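Chapter 3
Why Ketchup Won't Pour: Liquids That Break the Rules

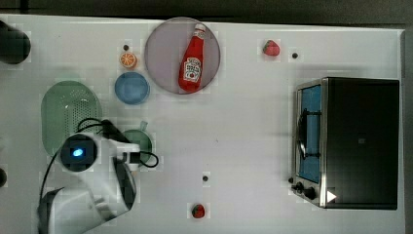

Figure 3.1 A ketchup bottle lying on its side across a round plate.

I spent most of one summer in high school working the counter at a diner called Gillside, and I can tell you that the question I heard most often was "Is there a trick to this?" People would be holding a glass bottle upside down over their fries, whacking the bottom, getting nothing, and then — all at once — getting far too much!

There is a trick, and by the end of this chapter you'll be able to explain it to anybody who asks. In Chapter 2 we looked at water, honey and cooking oil. Each of those has a viscosity you can look up in a table, and as long as you hold the temperature steady, it stays put no matter how hard you stir. We called them Newtonian fluids. Ketchup doesn't play along. Leave it alone and it sits there almost like a solid. Push on it hard enough and it thins out and runs. The push it needs before it will move at all is called the yield stress, and we'll spend all of Section 3.1 on it.

My old lab partner, Evaristo Olvera, used to say that everything interesting in his kitchen was non-Newtonian, and I've come around to his view. Mayonnaise, toothpaste (okay, that's the bathroom), wall paint, cornstarch stirred into water. Some of these get thinner when you work them and some get thicker, so we'll need 2 new words, shear-thinning and shear-thickening, and a new kind of graph to go with them.

Before you read on, try the warm-up on page 111. You'll need a spoon, a cup of cornstarch and somebody patient about the mess. Write down what you feel when you stir slowly and then when you stir fast, and bring your notes to class on Friday. We'll use them in Section 3.2.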